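Flornell Kitchen Notes
@flornellkitchen

Thread: what I've learned from making toast every morning in a shared break room. It's long. Mute me now if you don't care about toast. Apr 21, 2021
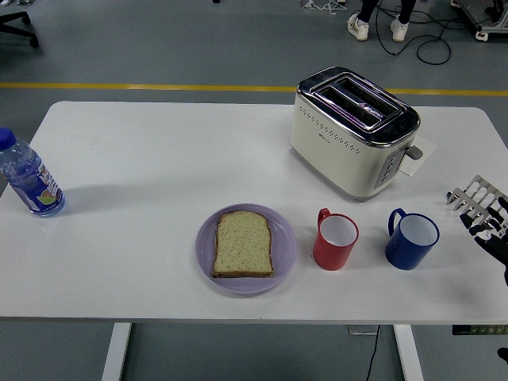

Toast goes better when everything is out before the bread goes down. I used to start the toaster and then go hunting for a plate, and the toast would sit in the slots drying out while I looked. Now I set the table first. Plate in front with the bread on it, toaster toward the back, mugs on the right, water off to the left. The lavender plate has a wide flat rim, and I like that for toast. You can pick it up without putting your thumb in the butter.

2/ The toaster is a two-slot. People keep asking for a four-slot in here and I keep voting no. Two slots means two people at most are waiting on it, and it takes up half the room. We had a four-slot from Tonwood before this one and two of the slots quit by November anyway.

3/ Placement. Don't push it against a wall or under a shelf. Ours used to live under the cabinet and the underside of the cabinet turned brown. On an open table you can get at it from any side and the heat goes straight up.

4/ The lever on ours is on the right side. If you're left-handed like me, turn the whole toaster a little so you aren't reaching across the top of it. Took me a year to think of that.

5/ Bread. I buy the speckled loaf from Judness, the bakery two blocks over. It's a squarish loaf with a thin crust and it fits a normal slot. Their round loaf tastes better but the big middle slices stick out the top and you have to flip them halfway. I don't have the patience for that before work.

6/ I slice a loaf the day I buy it and freeze what I won't eat in two days. Frozen slices go right in the toaster. Add 30 seconds. If your toaster has a frozen button, try it once and see if you agree with it. I don't always agree with ours.

7/ Someone asked what setting I use. The numbers on a toaster don't mean much from one brand to the next. Ours does a decent medium at the third notch. At home I have an old Hassanpour that needs five for the same color. Run one slice at the middle setting and go from there.

8/ Also, the second round always comes out darker than the first. The toaster is already hot. Turn it down a notch for round two or stand there and pop it early.

9/ Crumbs. Empty the tray once a week. Unplug it, let it cool, slide the tray out over the trash and wipe it with a dry cloth. If yours has little holes or a pattern down the sides, crumbs collect in there too. An old dry toothbrush gets them out. No water anywhere near it.

10/ Please don't shake a toaster upside down over the sink. I've seen it done here twice. You get crumbs in the lever and then it won't stay down.

11/ Nothing metal in the slots. I know everybody knows. There was a butter knife in there last month, so not everybody. If a slice gets stuck, unplug it and use wooden tongs. Ours hang on the hook by the window.

12/ Keep loose paper away from it too. Napkins, receipts, notes, the sign-up sheet. Things get set down on that table and slide up against the toaster and stay there. Clear around it before you push the lever.

13/ Mugs. Red and blue so two people can tell them apart. I don't buy matching sets for a shared room anymore. White inside is worth looking for, because you can see how strong the coffee is and you can see whether it got washed properly.

14/ Handles all facing the same way when you set them down. It's a small thing. It makes pouring easier and you stop knocking them with your sleeve.

15/ I measured our kettle since there was a debate – 700 ml to the line, enough for two mugs with a bit left over. Start the kettle first, then the toast. Ours takes longer than the toaster does.

16/ Butter goes on right away if you want it melted in. If you want it sitting on top, wait 20 seconds. For jam I wait longer, or the bread goes soft in the middle.

17/ Standing the toast up for a moment keeps the bottom crisp. We don't have a rack. I lean two slices against each other on the plate like a tent. Works fine on a flat plate, not so well in a bowl, and yes, people here use bowls.

18/ Cleanup takes a minute. Plate and mugs in the sink, damp cloth over the table, toaster left unplugged with the cord tucked behind it. A white table shows every crumb, so you know when you missed a spot.

19/ To the person asking about bagels: cut side in, if your toaster has a bagel setting. Ours doesn't. I toast them a little light and then give them a second short go.

20/ Next week I'm trying the rye from Judness. The slices are small and I have a feeling they'll drop down too far to grab. Will add to this thread if the tongs are needed.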